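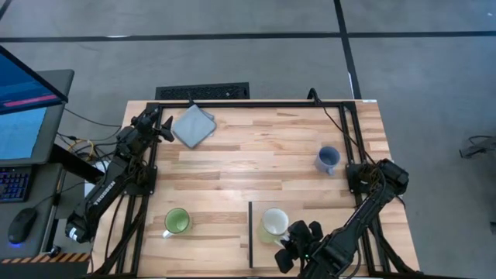 A Nevden procura técnico/a de relações laborais para acompanhar os trabalhadores da fábrica de componentes da Zomum, onde há 208 postos em negociação. É um trabalho de terreno, com muita conversa e muito papel, e gostamos mesmo dele!

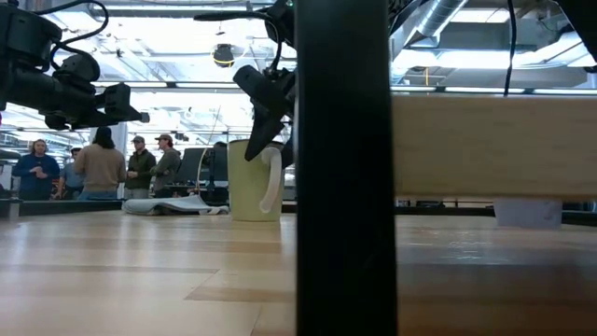
Contrato de 14 meses, 40 horas semanais, início em outubro. Pedimos experiência em contratação coletiva e carta de condução. Candidaturas com CV ao cuidado de Shota Wada.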